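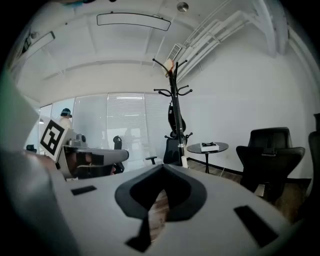
4.2 Evaluation of the Jendeck hand-held kit

Figure 3. Jendeck hand-held grippers during a session in the office room. The second gripper carries a square marker panel on its top.

The second product in our review is the hand-held gripper kit sold by Jendeck. The kit is offered to laboratories which want to record manipulation demonstrations without buying a robot arm. We rented one set with two grippers for the month of November and used it in the same conditions as the Graser kit of Section 4.1.

Each gripper has its own camera. As Figure 3 shows, this camera also sees the body of the gripper it belongs to, and the large gray housing fills much of the lower part of the view. The manufacturer considers this useful, because the position of the fingers can be read from the same video. For our purpose it has a cost: the lower part of the view contains little information about the room, and the software must find its reference points mostly in the upper part. The bright windows on the back wall of the office made this harder. We repeated several recordings with the blinds fully lowered, and the number of lost tracks became smaller.

Four operators took part in the test. Two of them, R. Arrieta and S. Jia, had used a similar tool before. In total we collected 345 demonstrations, of which 33 were rejected by the software of the kit. Most rejected recordings belong to the tasks with two hands, where one gripper must estimate the place of the other from the printed marker. When the operator turned the wrist too fast, the marker was no longer readable and the relative pose was lost. The manual recommends slow movement but does not give any limit of speed, and we think that such a value should be included.

The training of a new operator took 130 minutes, including calibration. The operators found the handle comfortable, but Ş. Yüksel reported that the weight is felt in the forearm during long sessions. We did not measure this effect.

The support service answered all our questions in English. A replacement finger was delivered after the rental period, so it could not be tested.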